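Ticket clos le 19 janvier 2021 – Service Blanchisserie et Linge, résidence Patrício

**Objet :** panier à linge en plastique, modèle clair, déformation et accrochage des textiles
**Demandeur :** Mamta Pal, lingerie du niveau 2
**Traitement :** Ketill Bundgaard, service des moyens généraux
**Priorité :** normale

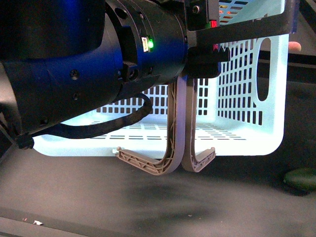

## 1. Description de l'incident

La demandeuse signale que plusieurs paniers à linge bleu-vert pâle, livrés en novembre par la société Skarnino, retiennent les textiles lors du vidage. Les mailles fines et les bretelles se prennent dans les ajours de la paroi. Deux pièces appartenant à des résidents ont été rendues avec des fils tirés. Par ailleurs, certains paniers ne s'emboîtent plus correctement et la pile penche dès qu'elle est déplacée sur le chariot.

Il est précisé que les anciens paniers Cokau, encore en service au niveau inférieur, ne présentent pas ce défaut.

## 2. Vérifications effectuées

- Contrôle des ajours au toucher, puis avec un bas usagé passé le long de la paroi. Des bavures de moulage sont perceptibles sur le bord intérieur, principalement à proximité des poignées.
- Contrôle de l'assise sur plan de travail. Les paniers du lot récent basculent légèrement lorsqu'on appuie sur un angle.
- Relevé de l'étiquette de livraison : lot 43, commande de 400 paniers pour l'ensemble des sites.
- Vérification des conditions de stockage. Une partie des paniers était rangée contre la gaine chaude du local séchage, sous une charge de draps pliés.

## 3. Échanges

**M. Pal :** Le rangement contre la gaine est antérieur à mon arrivée au niveau 2. Je confirme toutefois que des paniers jamais stockés à cet endroit accrochent également le linge. Merci de ne pas clore la demande sur ce seul motif.

**K. Bundgaard :** Pris en compte. Les deux points sont désormais traités séparément – la déformation relève du stockage, les bavures relèvent du fournisseur. Une réclamation a été adressée à Skarnino avec la référence du lot.

**M. Pal :** Dans l'attente, le linge délicat est-il maintenu dans ces paniers ?

**K. Bundgaard :** Non. Le linge délicat doit être placé en filet fermé, y compris pour le trajet entre la machine et la table de pliage. Les serviettes et les draps peuvent rester en panier.

## 4. Mesures appliquées

1. Retrait des paniers entreposés le long de la gaine. Le nouvel emplacement est l'étagère basse, face à la porte du local.
2. Ébavurage du bord intérieur à l'abrasif fin, suivi d'un rinçage à l'eau claire et d'un essuyage. Aucun solvant n'est autorisé sur ces paniers.
3. Nouveau passage du bas usagé sur chaque panier traité. Tout panier qui accroche encore est mis à l'écart avec une étiquette « Ne pas utiliser ».
4. Interdiction de poser du linge plié ou des bidons de lessive sur les paniers vides empilés.

## 5. Résultat

Les paniers ébavurés n'accrochent plus le textile d'essai. Les paniers voilés ne reprennent pas leur forme et restent instables une fois empilés ; ils sont réservés au tri des chiffons, posés à plat et sans empilement.

Skarnino a accusé réception de la réclamation et propose un avoir. Le service achats du site Plomgate, qui a passé la commande groupée, en assure le suivi sous sa propre référence.

## 6. Clôture

Demande close avec l'accord de la demandeuse. Toute nouvelle pièce abîmée doit faire l'objet d'un ticket distinct, en indiquant la nature du textile et l'emplacement de l'accroc. Le panier concerné est conservé en lingerie jusqu'au passage du service des moyens généraux.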